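Irncombe workshop, dye bench
23 October 2020

Second go at the walnut bath today, and I am happy to say the wool has forgiven me for August. Back then I hurried the mordant and got a blotchy tan that Roswitha Vogler kindly called "rustic" — she has very good manners. So this time I weighed everything twice, 200 grams of the Sperling yarn, well soaked overnight, and 15 grams of alum stirred into warm water before the wool went anywhere near it.

The husks are from the tree behind the Prulum road, picked up green and left in a covered pail until they went properly black and smelly (sorry to everyone who shares the hallway). I strained them through an old pillowcase, which is now a very fine brown pillowcase. Brought the bath up slowly and held it just under a simmer for 2 hours, turning the skeins with the long spoon and trying not to fuss at them.

The color out of the pot is a deep, warm brown with a bit of red in it, much closer to the old Iltel sample card than I dared hope. One skein is a shade lighter at the tie. I think I knotted it too tight, and I'll use a looser figure eight next time. All of it is on the rack by the window now, and please leave it there until it is dry right through, even if you need the space.
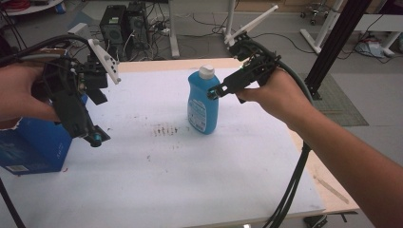
To do next

Rinse again with a drop of mild soap and see how much color still runs. Try an iron dip on the lighter skein. Ask Roswitha if she can spare another pail.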